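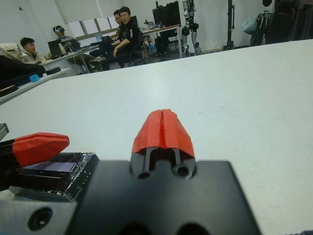 Keeping a white work table clean

A matte white top shows everything. Smudges from hands come first, then small dark specks that could be dust, pencil or grit. Most of it comes off with very little effort if you do things in the right order.

Brush before you wipe. A soft counter brush or a dry cloth will take the grit off. If you go in with a wet rag first, you drag the grit around and leave fine scratches that hold dirt for good.

Next, put a few drops of dish soap in a bowl of warm water, wring the cloth out well and work from the far edge toward you. Go over it again with plain water. Leftover soap is what makes a matte top look streaky. Dry it with a towel and leave it bare for 10 minutes before you set anything down.

For marks that stay, try baking soda and water mixed to a thin paste. Rub lightly with a fingertip and rinse. Skip scouring pads and powders. They leave shiny patches on a matte finish, and those don't come out.

Rachid El Fassi wrote in from Grikow to say he uses a white school eraser on pencil and shoe rubber marks. I tried it on my own table and it works well. Brush up the crumbs afterward.

Shared tables need a bit more. Keep a cloth and a spray bottle within reach of the chairs, and give cases and laptops a place on a side counter so the main top can be wiped in one go. Wash the cloths every 4 days or so. A gray cloth will leave gray marks.

We use cookies to remember your settings and count visits. By staying on this page you accept our cookie policy. OK | Change settings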